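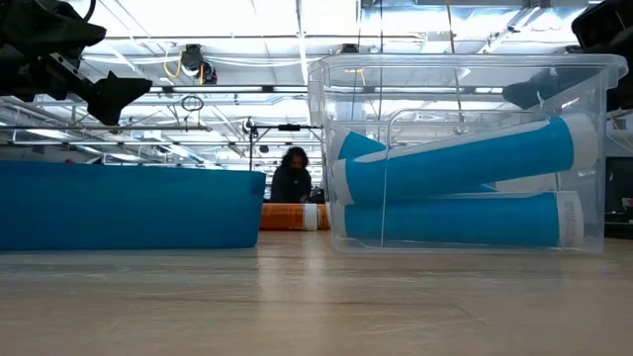
**Skerndale, 23 Dec 2018**

The sorting tables at Lowther Hall will be back in use after the new year, when the Cledton and Skerndale household collection starts taking in goods again. The last session before the break finished on Friday evening.

The collection began in November and has so far received 673 items, most of them kitchenware, bedding and small things for the bathroom. They go to people moving into a first home or starting again after a flood or fire. Isla Cosgrove, who runs the sessions, had expected nearer 600 by Christmas.

Goods are now being sorted in plastic tubs and clear bins. Cardboard boxes were used for the first few weeks, but the store room at the back of the hall is damp in winter and several of them gave way. Clear bins also save opening every lid when a family's list comes in.

"We had a lot of boxes marked 'misc' and you can guess how that went," Ms Cosgrove said. "Anything in a tube or a roll goes in a clear bin now, so we can find it."

Donors are asked to keep sealed packets sealed and to leave the labels on. Electrical items can't be taken unless they are new and still in the box. Curtains are welcome if the drop is written on a piece of paper and pinned to the hem.

Digby Cartwright will be driving the van again and can collect larger items within 5 miles of the hall. Collections need to be booked by phone at least 2 days ahead. The van can't take wardrobes or three-piece suites.

Drop-off will be at the side door on Lista Lane, as the front steps are being repaired. Parking is free in the yard after six.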